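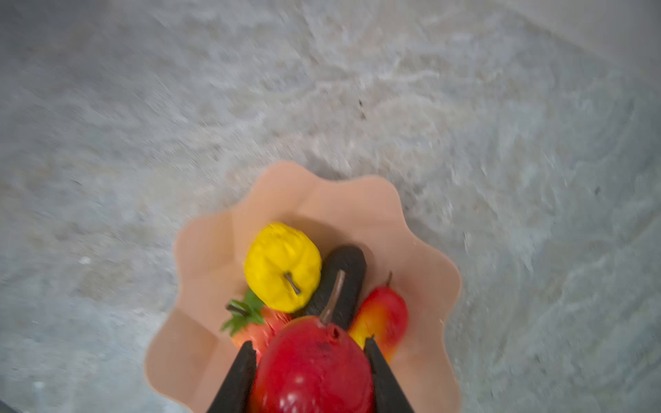 A red pear between the fingers, with the rest of the fruit still in the bowl.

Welcome to our planning gallery for the Brorell arms! We went back and forth all January over the budget (more than we'd like to admit), and fruit handling is the job we kept coming back to. The quote for the pair came with 2 spare sets of fingers, which pleased everybody, and a lead time of 72 days, which didn't.
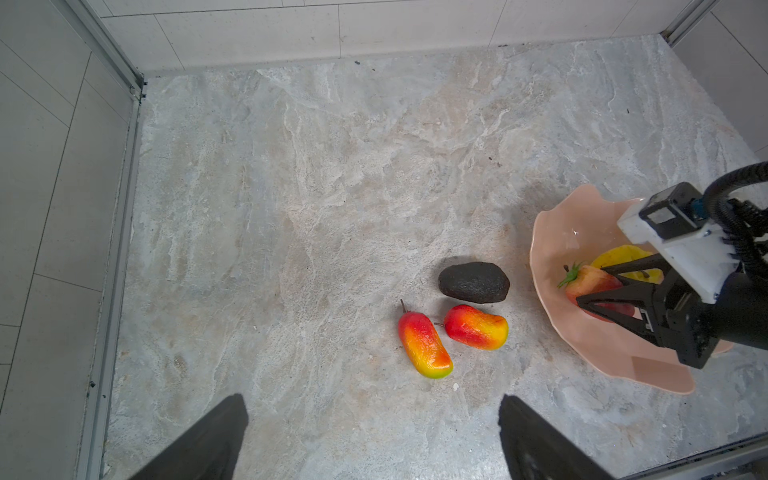
Shipping from Fimstead is its own line on the sheet, so do ask for it early. We've also set money aside for cables and camera mounts, small things that add up quicker than you'd think when you're busy comparing the big numbers.
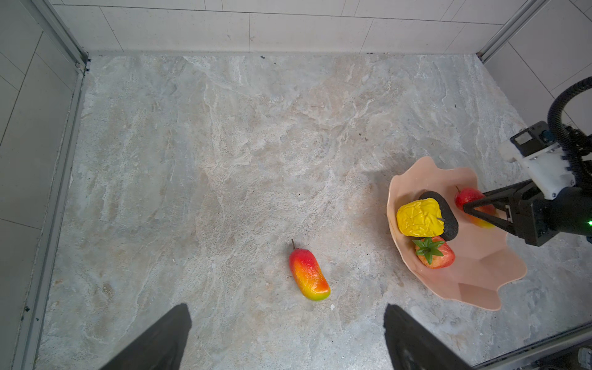 Tiêu wrote in that the service plan deserves a line of its own too, and that at Sterstead they wished they had priced it before signing.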